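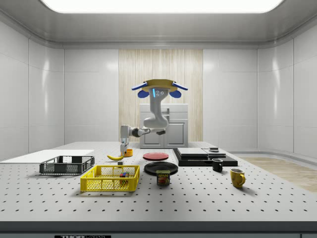
Sorting out the undercarriage on the Clundetti

Posted Thursday, February 9, 2023

I got back to the Clundetti on the weekend after leaving it in its box since July. For those who haven't been following, it's a 1/48 kit of a fixed-gear trainer, moulded in a fairly hard grey plastic, and it has been on and off my bench longer than anything else I own. The wings and fuselage went together last winter. The undercarriage is what stopped me.

The kit gives you each leg in two halves with the spat moulded on, and the wheel is trapped between them. That means you either paint the wheel first and mask it, or you cut the bottom of the spat open and push the wheel in at the end. I tried the first way on the left leg and made a mess of it. The glue crept along the axle and took the paint off the tyre. So for the right leg I cut a slot in the inside half with a razor saw, cleaned it up with a bit of 600 grit, and found the wheel would snap in from below with a little pressure. Then I went back and did the same to the left one. It took most of Saturday afternoon.

The second problem is the angle. The instructions show the legs from the front only, and the locating holes in the wing are oversized, so the legs will sit anywhere you like. I made a jig out of foam board with 2 slots in it, set the wing upside down on top, and let the legs dry overnight. They were still slightly out in the morning. The right one leaned in by a hair. I softened the joint with thin cement and nudged it across, and now they match as far as I can tell.

Filler was the next job. I have been using the Edus putty, the grey one in the tube. It shrinks a bit, so you need to go over it twice, but it sands to the same hardness as the plastic and doesn't leave a ridge. The joint at the wing root needed the most. There are also more than 14 ejector marks inside the cockpit sides, but I only filled the ones you can see past the seat.

Colour is where I am stuck now. The box art shows a warm light grey all over, and the decal sheet calls for a silver dope finish. I don't have a good reference either way. The Alcantara decals I bought as a replacement come with a small leaflet which says grey for the early machines and silver from then on, with no dates for either. My markings are for an early one, so I'll go with grey - probably a coat of primer, then a mix with a drop of tan in it to take the coldness out.

The struts come after paint. There are 10 of them in plastic and they are all too thick. I have some brass strip left over from the Prekaria floatplane I finished before this, and I think there is enough of it for the main ones if I'm careful with the cutting. The tail braces will have to stay plastic for now.

Next up is masking the windscreen. If the weather stays dry I'll get the primer on this weekend out in the garage, and I'll post again when the grey is down.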